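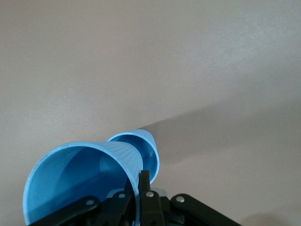
**Unit 9: Grasp faults that the controller does not report**

A grasp fault is any state in which the gripper is in contact with something and the control program has a wrong idea of what that something is. The usual case in this course is a slip, where finger position and motor current both change and the fault is easy to log. The harder case is a contact that looks normal in the numbers. With two light blue cups on their sides and a black finger pressed against the place where their narrow parts meet, the controller receives a contact signal and nothing else. It can't tell from contact alone whether it is touching one cup, the other, or both.

## 9.1 The Silbridge fault

The case for this unit comes from the Silbridge cell, which ran a cup sorting task under the Dovia task manager. Each cycle had four steps: locate, approach, close, lift. The "close" step ended when motor current passed a set threshold and stayed there. Over 858 cycles the log recorded 23 faults. All 23 were marked "object lost during lift."

Lingyun Zhong went back through the wrist camera recordings and found that the label was wrong in most of them. Nothing had been lost. The gripper had closed across the junction of two touching cups, the current had passed the threshold, and the lift had started with no stable hold on either one. The log named the step at which the fault was detected — the lift — and said nothing about the step at which it began.

Keep these apart in your reports:

- **Onset:** the first moment at which the real state and the assumed state differ.
- **Detection:** the first moment at which a check fails.
- **Response:** what the controller does after detection.

At Silbridge, onset was in the approach. Detection came one or more steps later.

## 9.2 Why the locate step failed

The locator, Baso, fits a single outline to each connected region of one color. Two cups of the same color that touch or overlap form one region. The fitted outline is long, with its narrowest part near the middle, and the grasp planner prefers narrow parts. It therefore sends the finger to the junction, the worst available point.

Wide, open rims make this worse. A cup on its side with the rim toward the camera shows a large interior, and the shading inside can be read as a separate surface. Depth data would help. The Silbridge cell did not use it.

## 9.3 Response and safety

The original response to "object lost" was to open, retract, and retry at the same point. With a single cup this is harmless. With two cups in contact, the retry pushes both, and one may roll. In two cycles a cup left the table on the operator side.

A plastic cup is light and does no damage. The point for this course is the reaction of the person standing there, who will reach for it. The cell had a light curtain on the front but not on the side where the cups fell, and the retry was already running.

Changes made afterward by Svatopluk Kubíček:

1. Region check before approach. If the fitted outline is longer than one cup, the cycle stops and asks for a second view.
2. Finger gap check after close. The measured gap must match the known width at the chosen grasp point. Current alone is not accepted.
3. No automatic retry after a failed lift. The arm retracts, holds, and waits for a reset.
4. Light curtain extended to the side.

Items 1 and 2 move detection closer to onset. Item 3 changes the response. Item 4 does nothing about the fault itself and would be needed even if the fault never came back.

## 9.4 Limits of the fix

The gap check assumes a rigid object. A thin cup wall gives under load, so the tolerance has to be set wide, and a wide tolerance lets some bad grasps through. The Jaber fingers used in our lab have no force sensing at the tip, and you will meet the same limit there.

## Exercises for Friday

1. Draw the time line for one Silbridge fault. Mark onset, detection, and response.
2. Two cups lie rim to rim instead of end to end. Does the region check still stop the cycle? State your assumptions about camera height.
3. Write the condition for the gap check as a single line of pseudocode, including the tolerance.
4. Item 3 lowers throughput. Name one situation in which an automatic retry would be acceptable, and state which signals must be confirmed first.

Hand in one page per exercise, with sketches in pen.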